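# Keep the Layover House Open

06/12/2023

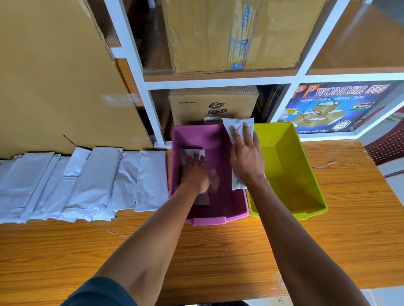 Two tubs and a padded mailer on the table.

Closel wants to shut the crew house at Ammann and put train crews up in a motel 15 miles down the highway. The railroad's notice says the motel is newer and the beds are better. I believe both of those things. I still think it's a mistake.

I worked out of Ammann as a brakeman and later as a conductor, and I slept in that house more nights than I care to add up. The water pressure was poor and the upstairs hall smelled of floor wax. But you could walk to it from the yard office. When the dispatcher called, you put on your boots and walked back. A crew in a motel waits for a van. If the van is late, the train is late, and the crew's hours are running the whole time.

The company has done this before. When the house at Hostine closed, the crews were promised a ride within 15 minutes of being released. Agata Zuccaro, a retired engineer who ran that line until her last day, kept her own log that winter. In January she wrote down 63 waits longer than that, and some of them were outdoors. She sent the log to the division office and got a form letter back.

Then there is the kitchen. New hires learned the job from the rule book and from riding along, but a good deal of it got settled over eggs at the long table at Ammann. Do-yoon Yeon explained the grade east of Jikis to me there with a salt shaker and a butter knife. He told me where the slack runs in and how early to expect it. I was 22 and thought I knew already. I used what he told me for the rest of my career.

In a motel, people go to their rooms and shut the door. I don't blame them, I would too.

Closel says the house costs too much to heat and needs a roof. The roof is a fair point. Na-rae Ko of the union local got a bid for it, and the local has offered to pay part. As of this writing the company hasn't answered. It also hasn't said what the van contract will cost, and I would like to see that number next to the heating bill before anyone calls this a savings.

A petition against the closing has 402 names on it, 93 of them from people still working. Retirees like me don't have much standing here and I understand that. The 93 do. They're the ones who will be standing by the yard office at three in the morning looking for headlights.

The division superintendent should come and spend a night at Ammann, then a night at the motel, and take a call out of each one.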